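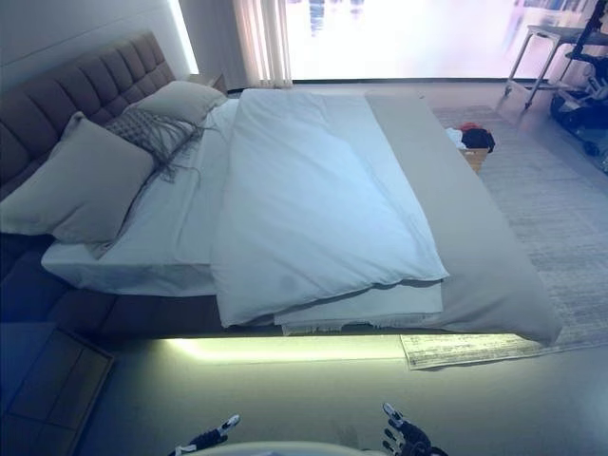
Greltemico Vostik teleoperation kit for two-handed robots

The Vostik kit lets one person teach a robot a household or light work task by doing it through the robot's own hands. The operator wears a headset and a pair of finger-tracking gloves. The robot copies the movement, and the kit records what both of them did. It suits jobs that are hard to describe in code, such as handling bedding, folding towels or putting clothes into a basket.

What you get

Headset with straps and spare face pad
Gloves, left and right (small, medium or large – please state when ordering)
Foot pedal for starting, pausing and discarding a recording
Base station and power supply
Two batteries for each glove, with charger
Licence for the Montoya recording software, one seat

How it works

The headset shows the view from the robot's head camera. When the operator curls a finger, the matching finger on the robot curls. Wrist and arm position are followed as well, and the pedal has a second setting that hands control to the wheels or legs so the robot can be moved round a bed or table. Let go of the pedal and the base stops.

Each attempt is saved as one recording with video, joint positions and glove data on the same clock. A bad attempt can be thrown away with a double press, which saves a lot of sorting later. Recordings can be trimmed and labelled in Montoya and exported in the usual training formats.

Soft items

Bedding is the task we are asked about most. A duvet hides its own edges and corners, and the operator has to look down at the hands as well as across the bed. We suggest starting with one layer, for instance drawing a bedspread up from the foot, and leaving pillows and cushions until the first movement is reliable. Long fringes can catch between finger joints, so go slowly near them. Bright windows can wash out the headset view; there is an exposure lock in the settings menu.

Our trainer Widad Mahasneh recorded 309 attempts at bed tasks while we were testing the current gloves. Her notes on grip and pace are included in the printed guide. Most new operators need over 7 hours of practice before their recordings are worth keeping.

Hand guiding

If your robot's arms can be moved freely by hand, the kit can record that too, with no gloves needed. It is good for slow, exact movements with one arm. For two-handed work on large cloth items we recommend the gloves – it is awkward to stand beside the robot and steer both arms at once.

Details

Recording rate: 200 samples a second
Connection: wired or wireless, wired preferred
Part number: 2134

Delivery and support

Kits are built to order at our Corkach workshop. Set-up on site can be booked with Troels Blöndal, who will need the make of robot and the type of hand fitted. Replacement gloves are sold in pairs only.

Related items

Vostik gloves, spare pair
Vostik foot pedal
Montoya extra seat licence
Glove battery charger
Headset face pads, pack of two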